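Fórum da Bancada – Tópico: A meia hora do Rekico em casa do Witano (e o que fazer com o Ilie)

sardinha_tatica
Abro isto antes que a conversa se espalhe por quatro tópicos. Em março vamos a casa do Witano, que nos ganhou as últimas três vezes, e continuamos a discutir se o Relu Ilie deve jogar atrás do avançado ou encostado à linha. Eu sou pela linha. Atrás do avançado recebe de costas, perde a bola e depois fica a olhar para o árbitro com ar de quem foi multado no estacionamento.

Vi o resumo da primeira volta duas vezes, por masoquismo. Aguentámos meia hora decente e depois abrimos um corredor no lado direito onde cabia a camioneta da equipa.

5 respostas · 8 partilhas

Lateral_Reformado
Discordo quase de tudo, menos da camioneta. O Ilie na linha é um desperdício. Não tem velocidade para ganhar ao lateral deles e, quando vem para dentro, já lá está o Masilela no mesmo sítio a pedir a bola. Chocam um com o outro. Contra o Drukero foi literal, ficaram os dois no chão e o contra-ataque seguiu por cima.

O problema é o meio-campo a dois. Com três, o Ilie pode errar à vontade lá na frente, que há sempre alguém atrás para apanhar os cacos.

sardinha_tatica
Com três no meio tiras quem? Se me disseres que tiras o Masilela fecho o computador.

Lateral_Reformado
Tiro o Masilela.

zezito40
Estava aqui sossegado a ler e agora tenho de responder. O Masilela é o único que pressiona. Os outros fazem uma corridinha de cinco metros, levantam o braço e dão o assunto por tratado. Tirar o Masilela contra uma equipa que sai a jogar desde o guarda-redes é oferecer-lhes a bola com um laço.

E digo mais: o nosso treinador também sabe disto, porque o deixou em campo os 100 minutos do último jogo (aquele descontos todo, ainda estou para perceber de onde veio) quando o rapaz já nem dobrava os joelhos.

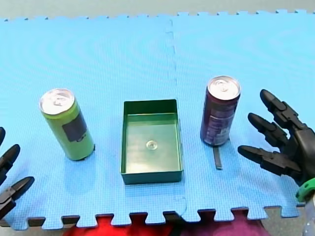 Duas latas e um tabuleiro verde entre duas mãos robóticas

dona_do_apito
Quanto aos descontos: houve duas assistências prolongadas, uma discussão no banco e uma bola que foi parar ao telhado do ginásio. Por mim até foram poucos.

Voltando ao Witano. Toda a gente fala da nossa ala direita e do Ilie, e eu continuo a achar que o jogo se perde nas bolas paradas. Sofremos dois golos de canto na primeira volta, iguais, com o mesmo central deles a saltar sozinho ao segundo poste. Marcamos à zona como quem guarda lugar na praia: pomos lá a toalha e vamos dar uma volta.

Marquem o homem. Depois discutimos arte.

Lateral_Reformado
Aí estamos de acordo, o que me preocupa.

sardinha_tatica
Eu não estou. A marcação à zona funcionou contra o Drukero, que é bem mais alto do que o Witano. O que falhou foi o guarda-redes, que ficou a meio caminho nas duas. Nem saiu, nem ficou. Mudar tudo a semanas do jogo por causa de dois cantos parece-me pânico.

zezito40
O guarda-redes fica a meio caminho desde os juvenis. Já devia contar como sistema.

novato_da_norte
Boas, primeira mensagem aqui. Alguém sabe se há autocarro para Witano? Perguntei na bilheteira e mandaram-me perguntar no fórum.

dona_do_apito
Bem-vindo. Da última vez foi um autocarro de 40 lugares e ficou gente no passeio, por isso inscreve-te cedo. O papel costuma estar afixado no café em frente à porta 9. Leva agasalho, que a bancada visitante apanha o vento todo do rio.

Lateral_Reformado
E leva comida. O bar deles fecha ao intervalo se estiverem a perder, mas connosco tem ficado sempre aberto.

sardinha_tatica
Novato, já que aqui estás: Ilie na linha ou atrás do avançado?

novato_da_norte
Sinceramente, gostava de o ver no banco meia parte. Entra melhor do que começa. Contra equipas cansadas até o domínio de bola lhe melhora.

zezito40
Primeira mensagem e já quer sentar o Ilie. Este vai longe.

sardinha_tatica
Vai longe, mas não vai no meu banco do autocarro. Fico com a linha, com o Masilela em campo e com a zona nos cantos. Se perdermos por três, podem vir cá citar-me – sei que vêm na mesma.

dona_do_apito
Já guardei a mensagem. Quando afixarem o papel do autocarro no café, ponho aqui a hora da partida.

14 comentários · 9 partilhas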